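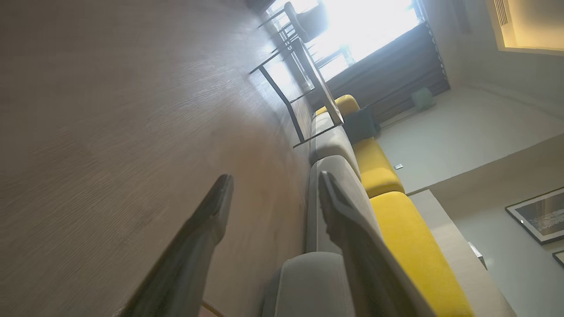

Simão Brandão

Tistura

A list of the words people in Bramlow use for furniture, and the arguments those words have caused. Last touched December 13, 2025.

What you get

One tab-separated file, tistura.tsv, with 3,291 rows. Each row is one person using one word for one thing to sit on, lie on, or put a drink on. There is also a file called leftovers.tsv, where I put the answers that refused to fit. Please don't merge the two. Duarte Bettencourt merged the two in July and I spent the rest of the month taking them apart again.

Where it came from

I grew up in a house where the long thing in the living room was a couch on weekdays and a sofa when my aunt visited. I assumed every family had this arrangement. When I started asking, I found out that some families have a davenport, and that people with a davenport will talk about it for as long as you let them.

Duarte and I went through Bramlow with a paper form and 18 drawings. Duarte made the drawings. Drawing 10 is meant to be an ottoman and was identified as a cake by enough people that "cake" has its own code in the file. I have offered to replace it. He has declined.

Columns

speaker: a number, handed out in the order we met people
drawing: 1 to 18
word: what they said, in their spelling if they wrote it and mine if they didn't
second_word: what they said after somebody else in the room objected
age_band: wide on purpose
grew_up: Bramlow, Pindevdale, or elsewhere
note: free text, mostly mine, occasionally useful

The second_word column is the one I'd look at first. Married couples fill it at a remarkable rate.

Spelling

Left alone. If you search for "chaise longue" you will miss most of them. Try "chase," "shays," "lounge chair but fancy," and the one person who wrote "the unfinished couch."

Known problems

Speakers from Pindevdale are thin on the ground. We went over there twice, and the second time it was raining and we stayed in the diner.

Speaker 100 is two people. They were sisters and would not be separated, and I wrote down whichever one was louder.

The sectional question is a mess. Some people treat a sectional as a kind of couch, some as several couches, and a fair number think a sectional is only a sectional if it turns a corner. I coded all of these as "sectional" early on and then changed my mind halfway down the file. The note column says "see above" wherever I remembered to write it.

"Settee" is overcounted. There was a Sotiropoulos family reunion at the park that afternoon, and settee is apparently hereditary.

Using it

Take it, change it, put it in your class or your paper. Credit Tistura and both our names. If you find a mistake, send me the row number and what you think it should say – a general feeling that the file is wrong I already have.

Please do not write in to tell me that the correct word is sofa.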